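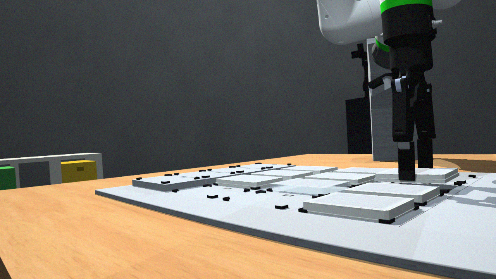
Researchers at the Liltia Institute have reported a method that lets a robot arm learn contact-heavy assembly work almost entirely in simulation, with only a short period of adjustment on physical equipment. The results were presented at the institute's September review and will be submitted for publication later this year.

The method, called Hendex, addresses a known weakness of simulated training. A control program that performs well on a computer often fails on a real workbench, where friction, part tolerances and the stiffness of the gripper differ slightly from the values used in the model. The usual remedy is to vary those values at random during training. According to the Liltia team, random variation works for simple pick-and-place tasks but leads to slow and overly cautious motion when the robot must press against a part.

Hendex instead chooses the variations on the basis of past errors. After each round of training, the software identifies the contact conditions under which the gripper most often lost its position and gives those conditions more weight in the next round. The task used in the study takes place on a simulated tabletop, where a single arm with a two-finger gripper works over a board set with white pads and small black clips.

"The arm spends its practice time on the cases it finds difficult," said Soledad Pacheco, who leads the project. "We did not change the robot or the learning algorithm. We changed what it was asked to practice."

The team trained each control program for 26 hours and then tested it on a physical arm in 200 trials. Programs trained with Hendex completed the task 30 percent faster than those trained with random variation – with no increase in the peak force applied to the parts. Adjustment on the physical arm took eight minutes.

Manuela Sartori, a research engineer responsible for the physical tests, said that the remaining failures were mostly related to worn gripper fingers, a condition the simulation does not yet model. The group plans to add finger wear to the next version.

The work was carried out with Honkanen, an automation supplier that provided the test cell, and was supported by a grant from the Drultmont Foundation for Applied Engineering. The simulated task and the training settings will be made available to other laboratories on request once the paper has been accepted.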